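Stilau Desk Basket Set
Set-up Guide, Section 3: Arranging the Baskets on a Table
Revised 2021-07-11

This is the fun section! Your baskets are out of the carton and rinsed, and now they get a place to live. Two of them side by side or end to end will swallow a surprising amount of desk clutter, and you can change your mind as often as you like (we rearrange ours all the time).

What you need
Two baskets from the set
A clear stretch of table at least 622 mm long
A soft dry cloth
The things you want to store

3.1 Placing the baskets

1. Wipe the table and the underside of each basket. Grit under a basket can leave scuffs.

2. Set the first basket down with the open side up. Turn it so that you can get your fingers into an oval handle.

3. Bring the second basket up to it, short end to short end, until the end walls touch.

4. Try the pair straight along the table edge, then on a diagonal. A diagonal takes up more table but is lovely for two people working across from each other, as both can reach in!

Note: Do not hook one rim over the other. The rims are meant to sit level, and a hooked rim will tip the lighter basket.

3.2 Filling the baskets

5. Put the heaviest things in first and spread them over the floor of the basket. The limit is 600 g per basket when you lift it by one handle.

6. Keep one basket for supplies that get used every day and the other for refills. Pens, tape, notepads and sticky notes all do well in the first.

7. Leave the stapler outside, next to the baskets, if it gets heavy use. You'll grab it 100 times before you need the spare staples.

Caution: Loose staples, pins and thumbtacks can fall through the holes in the side walls. Keep them in their own box with a lid.

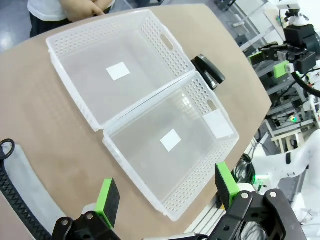 Can the baskets be stacked when they are full?
Only if the contents stay below the rim, and never more than two high. Empty baskets nest, so store spares that way.

3.3 Moving a filled basket

8. Slide the two baskets apart before lifting either one.

9. Lift with both hands, one at each short end, and keep the basket level.

10. Set it down flat and check that nothing is poking out through the walls.

Caution: Keep the baskets away from heaters, lamps and hot mugs. The plastic softens with heat and will not go back to its old shape.

For drawer layouts and the 247 mm divider, go to Section 4.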